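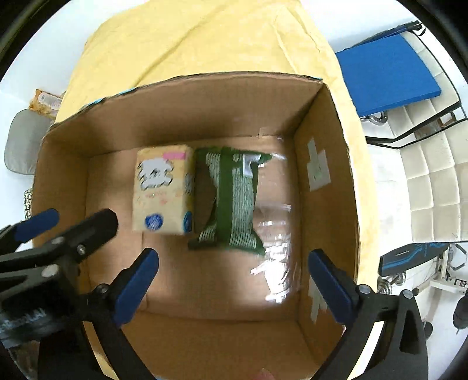 Una lectora nos escribía el mes pasado que, en su experiencia, el agarre se resuelve en una tarde y lo que se come las semanas es decidir cuándo lanzarlo. ¡Cuánta razón! De eso va justo la nueva versión de Adotura, nuestro planificador para dos brazos, que ya está en la rama principal y nos tiene muy contentos.

Hasta ahora cada brazo calculaba su trayectoria por separado y un árbitro frenaba al segundo si los dos querían entrar en la misma caja. Funcionaba, pero con unas esperas larguísimas. Ahora las dos pinzas comparten un único mapa de ocupación, que se actualiza cada 40 milisegundos, y el planificador busca los dos movimientos a la vez (con las paredes de la caja incluidas como obstáculo, que antes había que meter a mano en el fichero de configuración).

El otro cambio gordo está en la percepción. Los envases blandos y la cinta transparente nos llenaban la nube de puntos de agujeros y reflejos, y el módulo Dredero ya marca esas zonas como dudosas en vez de darlas por vacías. En nuestra batería de 47 cajas, los intentos abortados han bajado de 29 a 5. Nos quedan los cinco más feos, casi todos con un envase pegado a la esquina, y ahí seguimos dándole vueltas al ángulo de entrada.

Si venís de la versión anterior, regenerad las calibraciones antes de arrancar: el formato ha cambiado y el cargador de Grekalov no lee las antiguas. Las notas completas están en el repositorio, en la carpeta de documentación, y los registros de fallos que nos mandéis en marzo entran en la próxima ronda de pruebas.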